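Can it clear the table yet? Sort of

Unai Bermúdez answers the phone eating lunch. He runs testing at Brarkmont, where the job since spring has been teaching an arm to put stuff away. Fruit, cans, dishes, the sponge. Into a drawer, out of a drawer. I asked him straight off if I could buy one for my kitchen.

"No. God, no. Ask me again in a few years."

So what's the holdup? Not strength, he says, and not really seeing either. It's the touching. "An orange rolls. You come in a hair too low on one side and you've just pushed it away from yourself. A sponge squishes so you get away with murder."

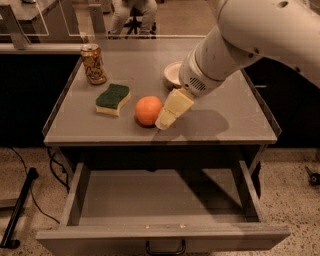

They logged 341 tries in August, mixed objects, one arm. It finished 300 of them. Sounds great, I said. He didn't think so. "That's 41 times somebody has to walk over. You'd throw it out of your house by the second day."

And it's slow. A person does the whole table in under a minute, the arm takes 74 seconds on a good run. Bermúdez shrugs that off, says speed comes later, he'd rather it didnt drop a bowl.

Shops might come first. Lisell, a grocery chain, wants shelf tidying at night, when slow is fine. "Same cans, same shelf, no kids, no dog. I'd bet on that before anyones kitchen."

Does he do his own dishes? "Every night. Takes me ten minutes and I hate it." Then he had to go, a run was starting.

23 Aug 2021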